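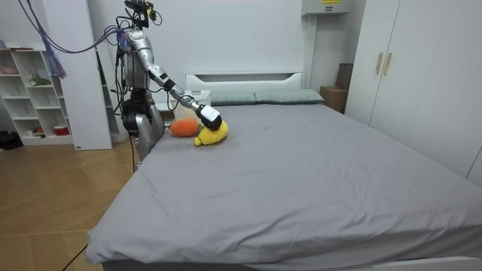

Moving Bedrooms In My Own House

October 23, 2019

So I did the thing I've been threatening to do since spring and moved out of the front bedroom and into the back one. Same house, same me, about eleven steps down the hall. You would not believe how much work eleven steps can be.

The reason is noise. When we bought on Rindley Road it was a sleepy little cut-through, and then they put the new light in at Prenside and every truck in the county found us. I downloaded one of those sleep apps (I know, I know) and over the summer it logged 279 wake-ups. I'm sure half of those were me rolling over to look at the app, but still! The back room looks out on the neighbor's pear tree and a shed. Heaven.

First problem: the back room was where everything went to be forgotten. Two fans, a bread machine, my college notebooks, the box of cables, the other box of cables. I gave it one weekend and it took three. The notebooks I kept, don't ask me why, I can't read my own handwriting in them.

Second problem was the carpet. It was a kind of oatmeal color when we moved in and had drifted toward soup. I got a quote of $1,674 to rip it out and put down new, and I sat in the driveway for a bit and then went to Trollthorpe Flooring to look at remnants instead. Found one big enough for $395, in a dark green I would never have picked off a sample card and now completely love. My brother-in-law helped me lay it and we only had to recut one corner. The bad corner is under the dresser and there it will stay.

Then paint. I went through the usual business of nine little squares on the wall, all of them white, all of them different, and picked the first one.

The bedding I was pickier about. I have always been a flannel person, and I'm trying plain cotton this time, in gray, partly so it gets along with the green. Fitted sheets and I are old enemies. If anyone has a way of folding one that doesn't end in a ball, the comments are open and I'm begging.

I've slept back there for six nights now. The first two I lay awake because it was too quiet (of course!) and since then I've been out like a light until the alarm. The cat is still sleeping in the front room by herself, on principle I think.

Still to do: curtains, a lamp that isn't on the floor, and some kind of shelf. I'm hoping to have it all done in November before my folks come, seeing as they'll be getting the front room. I should probably mention the trucks to them.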